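Clumeser District Basketball opens uniform exchange ahead of winter season

Clumeser District Basketball will open a uniform exchange for junior and senior players in April, following a decision by its member clubs to share the cost of clothing across the district. Families will be able to hand in outgrown playing kit and warm-up clothing and collect items in a larger size at no charge.

The exchange will operate from the foyer of the Kudik Street Stadium for the four weeks before the winter season begins. It will be open from 4 pm on training nights and will close at 7.30 pm. Players do not need to hand in clothing in order to receive it.

The district has 786 registered players this year, in age groups from under eights to open competition. A new playing uniform costs a family $30 for the singlet or jersey alone, and many younger players need a larger size each season. Clubs reported at the end of last winter that the price of clothing was among the reasons given by parents who did not register a second or third child.

Under the new arrangement, the 16 member clubs have agreed to keep their present colours and trim for at least three seasons. In past years a club could change its design at short notice, and clothing that was still fit for use could no longer be worn on court. The agreement means that a jersey handed in this April may be worn in any district game until the end of the third season.

The rule applies to playing tops, playing shorts and warm-up clothing. It does not apply to socks, headbands or undergarments worn beneath the uniform, which remain a matter for the district's existing dress rules. Clubs that wish to add a sponsor's name may still do so, provided that the name is placed on the back of the top and below the number.

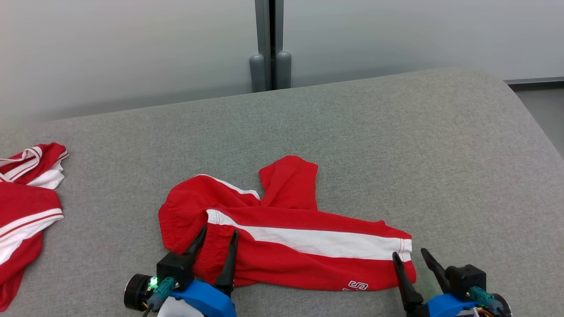
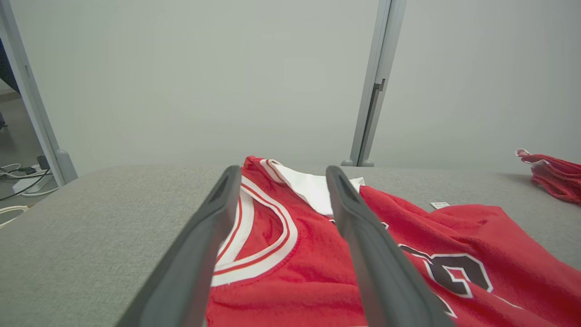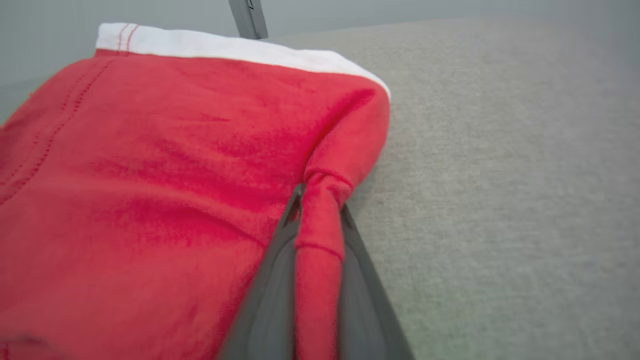
Clubs have been asked to sort what they already hold before the exchange opens, and to send a list of sizes to the district office. Many store rooms contain clothing from several seasons and from more than one club, and the first task is to establish which pieces belong together. Colour alone is a poor guide, as a number of clubs play in red. The trim is more useful. The red track pants with a broad white stripe along the leg, for example, can be checked against the red jersey with the white V-neck collar edged in thin red stripes, and both against the club's registered design. Where the trim does not agree with that design, the item should be set aside for the district office to look at.

Clothing offered to the exchange must be washed and fully dry. Small marks will be accepted. Items with torn seams may also be handed in, and will be passed to a repair table run by the Ogura Sewing Group, which meets at the stadium each fortnight. The group has offered to replace waistband elastic and to mend hems and cuffs. It is not able to replace printed numbers or club badges.

Name labels should be removed by the family before an item is handed in. Where a name has been written on the inside of a collar or waistband in permanent ink, it should be covered with an iron-on patch. Patches will be available from the front counter during opening hours.

Numbers will be managed by the clubs. A player who receives a jersey from the exchange must tell the team manager which number it carries, and the manager will check that no other member of the team is wearing it. Two players in the same team may not take the court with the same number. If a clash is found, the jersey may be returned and another chosen, or the player may be moved to a different team in the same age group with the agreement of both coaches.

Sizes will be set out by chest measurement in centimetres, as the labels used by past suppliers do not always match. Parents are encouraged to bring a jersey that fits the player now, so that the two can be compared at the counter. There is no fitting room in the foyer, but the stadium change rooms will be open.

Supply of new uniforms will continue. The district has renewed its agreement with Flutura Teamwear, and clubs may place orders until the end of the second week of the exchange. Orders placed after that time may not arrive for the opening round. Clubs are asked to wait until they have seen what is available in the larger junior sizes, which have been the most difficult to supply in recent seasons - particularly shorts.

A limited grace period will apply at the beginning of the season. For the first three rounds, players may wear shorts of a plain colour close to that of their club if the correct shorts are not available. Pockets must be taped or sewn closed. Referees have been advised of the arrangement and will not apply a penalty during this period. From round four the usual uniform rules will be enforced in all age groups above under tens.

Any clothing remaining when the exchange closes will be kept at the stadium and made available to players who join during the season. Items that no longer match a registered design will be offered to the district's school holiday program for use as training wear. The district does not intend to sell any of the clothing it receives.

Member clubs will review the exchange at their meeting after the winter finals. Matters to be considered include whether it should be held twice a year, and whether basketball shoes could be included. Shoes will not be accepted in April.

Families with questions about sizes or colours should speak first to their own club. Clubs that have not yet sent in their list of sizes may do so through the district office at the Kudik Street Stadium, which is open during normal business hours.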